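The Dralberg bakery opens its doors to visitors once a year, in August, and I went along for the morning session. You book through the Gilani shop in town and they send you a map, which you'll want, as the turnoff has no sign from the south.

We started at 6 am in the flour store. Kulsoom Tarar has run the day shift for 12 years and took us through it at a good pace. Most of their flour comes from one mill, with rye bought in separately. She let us feel two batches of the same grade from different harvests, and the newer one was noticeably softer.

Next was the mixing room. The dough rests overnight in tubs, and each tub has a card with the time and the room temperature written in pencil. They make up to 200 loaves before breakfast on a busy morning. The oven is older than the building — it came from another bakery and was rebuilt brick by brick.

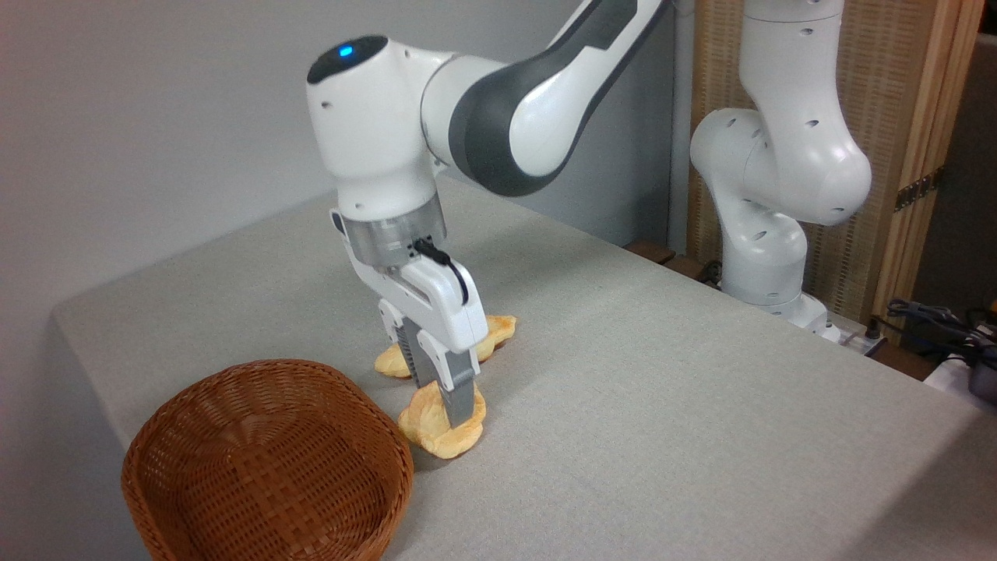 3 min read

Tasting was held in the front room. I had the plain white, a seeded rye and a fruit loaf, with butter and a sharp plum jam. The rye was the best of them and I bought one to take home. The fruit loaf was a bit dry for my liking.

Anum Mughal looks after the shop and answered most of the questions about storage. Her advice was to keep bread cut side down on a board and leave the fridge out of it.

Entry was $12 and included the tasting. Parking is on the grass — wear proper shoes if it has rained. Bus 147 stops at the bottom of the hill.

Filed under: Day Trips, Food & Drink, Open Days

Comments (3)

Marg: Do they still do the fruit buns? We used to get them every Easter.

Pete_L: The 147 doesn't run before 7, so you'll need a lift for the early session.

Joanne: Agree about the rye. It freezes well too.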